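Komholm Snack Box - Frequently Asked Questions

How does the box work?
Choose a size, choose how often you want it, and we send a box of packaged snacks to your home or workplace. You can order a single box without signing up for anything.

What sizes do you offer?
The Groen box is for a household or a small office. The Clesholm box is for larger workplaces and break rooms. The contents come from the same list, and the only difference is how much you get.

Can I pick what goes in?
Yes. Log in and open "My Box" to mark items as "always," "sometimes" or "never." Anything marked "never" will not be packed for you. If you leave the list alone, we send a mix of sweet and salty items.

Do you cater to allergies?
You can filter by peanut, tree nut, milk, egg, soy, wheat and sesame. The filter goes by the ingredient list on each product. We pack all boxes in one building, and items with and without nuts are stored there - if someone in your group has a severe allergy, please read the label on each item before eating it.

How long will the snacks keep?
Everything we pack has at least 3 months left before its best-by date on the day it ships. Chocolate is left out of all boxes in July unless you ask for it. 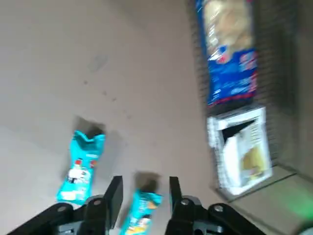
When will my order ship?
Orders placed before noon go out the next working day. Orders placed on Sunday are handled as if they came in the following morning. You will get an email with a tracking number when the box leaves us.

Who delivers it?
Truvus handles all of our deliveries. They will make 2 attempts and then hold the box at their nearest pickup point. If you work in a building with a front desk, put the desk hours in the delivery notes.

What does shipping cost?
Shipping is included for the Clesholm box. For the Groen box it is shown at checkout and depends on your zip code.

Something arrived crushed or open. What do I do?
Send us your order number and the name of the item within two weeks of delivery. We will credit your account or add a replacement to your next box. You do not need to send the item back.

How do I skip or cancel?
Go to "My Plan" and choose "Skip next" or "Cancel." Changes made after a box has been packed apply to the one after it.

Can I recycle the wrappers?
Most snack wrappers cannot go in curbside bins. The cardboard box and the paper filler can. Check with your local program, as the rules differ from town to town.

Do you take purchase orders?
Yes, for workplace accounts that spend $1000 or more a year. Write to the accounts team at P.O. Box 1454 and include a billing contact.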